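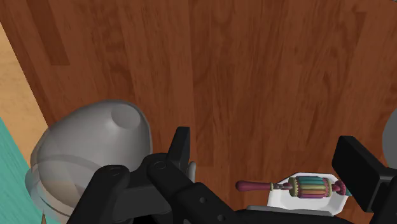 Our pads were fine and it still dropped round parts on every long shift, until we went back and set the finger zero again, a customer at Jerkau wrote to us in June. We get that message in one form or another quite often, and the setup notes on this page have been rewritten with it in mind.

Hindetov two-finger gripper, bench version
Setup, care and spares

The bench version is the same black linkage gripper we fit to the Tirkedel cell, supplied with flat pads and a matching simulation model. The model lets you try a grip before you set up the real bench. The render at the top of this page has the rolling-pin toy across its white holder, with one finger pad to its left and the other finger over to the right. Ribbed and banded parts like this are a good test of pad alignment. A plain cylinder will forgive a lot more.

Fitting the gripper

Switch the arm off at the isolator and wait for the drive lamp to go out. Offer the gripper up to the wrist plate with the cable exit facing away from the operator. Start all the fixings by hand before you tighten any of them, then work across the plate in pairs. The locating pin should go in without force. If it doesn't, take the gripper off again and clean the plate.

Leave a loop in the cable long enough for a full turn of the wrist. Clip it at the forearm only. We see more cables damaged by a clip too close to the gripper than by anything else.

Setting the finger zero

Power up with the fingers clear and open the gripper menu. Close slowly until the pads touch along their whole length, then open by 2 mm and save that as zero. Check with a strip of paper at the top and bottom of the pads. It should pass freely at both ends with the fingers at zero and be held at both ends when they are closed. If it grips at the top only, the pad is sitting proud on its seat – slacken the pad screws, press it home and go again.

Do this after every pad change, and after any knock hard enough to trip the arm. The saved value does not carry over to the simulation model. Enter it there by hand on the tool page, or the model will go on closing to the old position.

Grip force

The default is 40 per cent, which suits most light plastic and wooden parts. Go down for thin-walled parts and anything clear. Go up only once you have checked the zero. A part that rolls in the grip usually means the pads are out of line, and more force will hide it for a week or two.

Long parts should be taken close to their balance point. Where a handle or neck is much thinner than the body, grip the body.

Routine care

Wipe the pads with a damp cloth at the start of the day and let them dry. No solvent, as it hardens the surface.

Move each finger through its travel by hand, power off. It should feel the same all the way. A tight spot near the closed end is nearly always dirt at a pivot. Clean with a dry brush and put one drop of light oil on the pin, then wipe off whatever comes out. Please don't grease the pivots – grease holds dust and we end up stripping the linkage to get it out.

Check the holder and the plate under it for movement. If the holder can be shifted with a fingertip, reseat it and teach the pick point again.

Fault codes

19 – finger position lost. Power down, clear the fingers, set the zero again. If it comes back the same day, look at the cable loop.

73 – force limit reached before contact. Something is in the linkage, or a pivot is tight. Don't clear this one and carry on.

Spares

Pads are sold in pairs with screws. Pivot pins, cable and wrist plate are sold singly. Full linkage repairs are done by Lodhi on our behalf. Send the gripper with its pads still fitted, and include a copy of the saved zero.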